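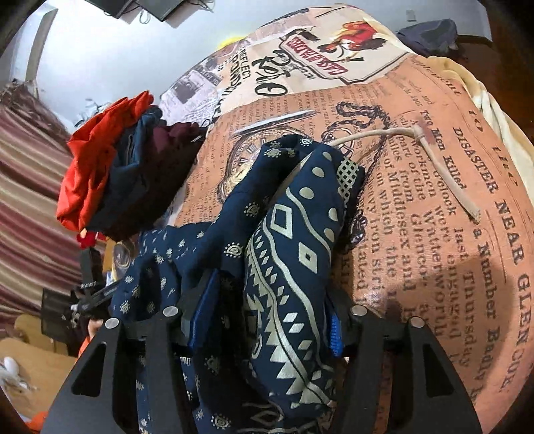
Every August somebody sends me the article about owning fewer clothes. This year it came from a newsletter called Gurnora, and the claim was that I could cut my wardrobe to a tiny number of pieces and save $2168 a year. I read it twice and still can't find where that money is supposed to come from. I don't spend that much on clothes. I doubt most of the people reading it do either.

What the piece does have is a link to the Metholm capsule set, a bundle of shirts and pants in oatmeal and gray, for $375. So step one of buying less is buying a bundle. The shirts are sold as lasting for years, and I looked for any kind of test behind that and found a paragraph about values.

I did try the thing where you turn all your hangers backward and see what you've worn by the end of the season. Mostly I learned that I don't wear a winter coat in summer. I also gave away a green jacket I then wanted in October, and I'm still annoyed about it.

My patterned stuff is what these guides always tell you to drop first, on the grounds that it "doesn't combine." Combine with what? I wear a loud shirt with jeans. It has worked since high school.

If you have too many clothes, fine, get rid of a few. I'd skip the $375 part. The newsletter wants me to take a quiz next, and I've unsubscribed.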